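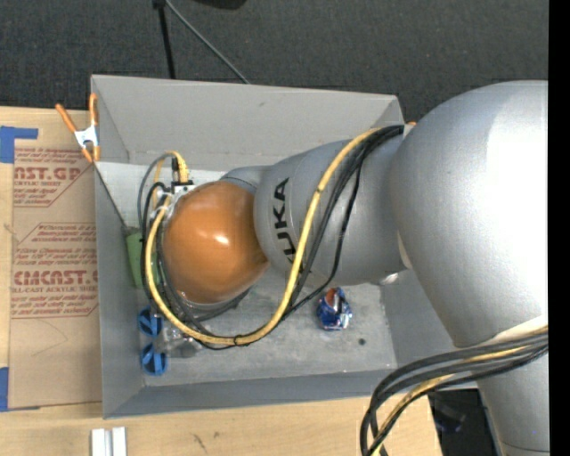

2020-10-28, bin sorting, Flekham bench

Lev Chornovol asked me at lunch whether we could send one of these home to do his recycling yet, and I said give it till December (I was joking, Lev!). Long morning of tidying-up tests. The crushed can is my favourite thing to try because every dent gives you a new shape, and the clear crinkly plastic is my least favourite, as the depth data goes to mush on it. I've now got 922 labelled attempts on file and I'd still back a bored teenager with a bin bag.

To do:
- rerun the clear plastic with the lamp moved over
- ask Gokent about softer fingertips, three sets
- check the cable slack at the wrist before anyone turns the speed up
- clamps stay on the bin, please!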